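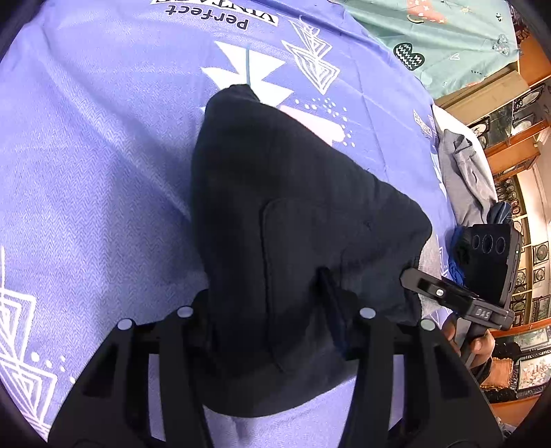

Necati Bayram

I asked Benito Nieto how he folds clothes, and he was off before I'd found my pen. He runs the Saturday laundry table at Mirkeo, and he likes to work on a printed sheet. "It's soft, and I can see dark stuff on it," he told me. Navy is his favorite — "it shows every crease, so you can't cheat!"

Pockets go flat first, he says, then the sides come in. I tried one myself and got a lump. He laughed (kindly, I think) and shook it out for me. It took me 5 tries to get one he'd put on the shelf. "Gray ones are worse," he said, and handed me a gray one.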